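Taped Table and Marker Cup Cell: Frequently Asked Questions

Questions we keep getting on how the two-arm marker cell is set up and looked after. Some of the answers are shorter than the supplier's. We left out the parts we couldn't confirm.

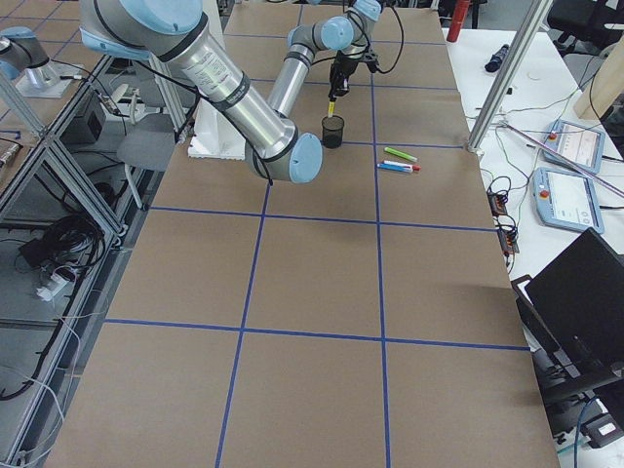
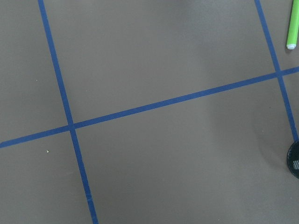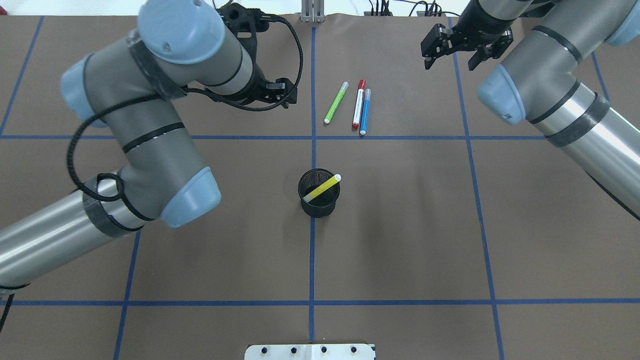
Answers by Sharada Chowdary, cell maintenance, Setenen
Last revised December 5, 2020

Does the blue tape do anything for the robots?
No. The arms don't follow it. The grid is for people, so whoever resets the table can put a marker back in the same cell as last time. I've heard it called a calibration grid. It was laid by hand with a yardstick and you shouldn't calibrate anything to it.

When should the tape be replaced?
When an edge lifts enough to catch a fingertip. The wrist view in the second picture shows a strip with a few pale, scuffed spots along its lower stretch. I would leave that one alone and look at it again next week. Pull old tape slowly and low to the table or you'll be replacing the paper too.

And the paper?
Creases are fine until a marker rolls off one. Gesteck sells a printed mat for this kind of table. We tried it for a month and I couldn't find a difference in the logs, so we went back to kraft paper.

Why is the cup mesh?
Because that's the cup we had. Somebody told me mesh is easier for the wrist camera. Maybe. I haven't seen a test.

Does the cup need to be fastened down?
The integrator, Tzavaras, says no. I say check its position at the start of every shift. A gripper that comes down a little off will push a light cup, and every drop after that is off too.

How often do the gripper fingers need attention?
The manual says every 2,000 cycles. Our log had the first slipped marker at 1,643, so I don't put much faith in the round number. Wipe the fingers daily and check the screws whenever you wipe.

What about the cables on the outside of the arms?
Move each arm by hand through its full reach and watch the loop at the wrist. It should never go tight and never hang below the fingers. Do this again after anyone has re-tied it, whatever they tell you.

Can one person reset the table while the arms are powered?
Not here. Stop both arms at their pendants first. There are two pendants, and stopping one does not necessarily stop the other arm. Ask before you assume yours are linked.

Is the Mustero scheduling add-on worth it?
It sends reminders. A sheet of paper on the wall does the same. If you have a lot of cells you may feel differently.

Which marker brand should we use?
Any, as long as you stick with it. Barrel width matters more than the name. Re-teach the grip if you switch.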